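Rikenbridge Hand Kit

The Rikenbridge Hand Kit is a handheld gripper sold by Verkthorpe to people who want to record how everyday jobs are done by hand, so a robot arm can be taught the same jobs later. I've been keeping this entry going since my own kit turned up in January, so forgive me if it reads more like a diary in places.

What you get

The basic kit is one gripper, a camera mount, two spare pairs of finger pads and a charger, all for 2,395 euros. Spare pads are 68 euros a pair – a bit steep, I think, but mine have lasted well. There's also a backpack version, sold separately, for longer sessions away from a desk. Verkthorpe will rent you a kit too, at 175 euros a week, and that's how I'd start if I were doing it again!

Using it

You squeeze, the pads close, and the camera sees what your fingers would have been up to. The first hour feels silly and then you forget you're holding it. Small things are where I spend most of my practice (picking a little part out of a box is much harder than lifting the box), and lids and hinges come a close second. I did 114 takes of one lid before I was happy with my wrist.

The pads meet in a V, so you can look down between them at whatever you're going for, and I lean on that all the time with deep tubs.

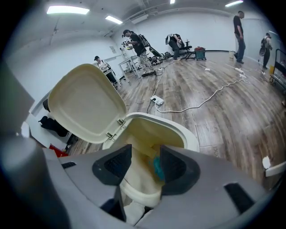 Jouko Mustonen wrote in to say that I'm too kind about the pads: his went shiny after a month of glass jars, and he now buys the Tahiri ones, which fit with a bit of filing. I haven't tried those yet.

Other kits

Grirkby makes a lighter gripper with a narrower opening. I borrowed one for a weekend and liked the trigger, though my thumb got sore. Its pads don't fit the Rikenbridge.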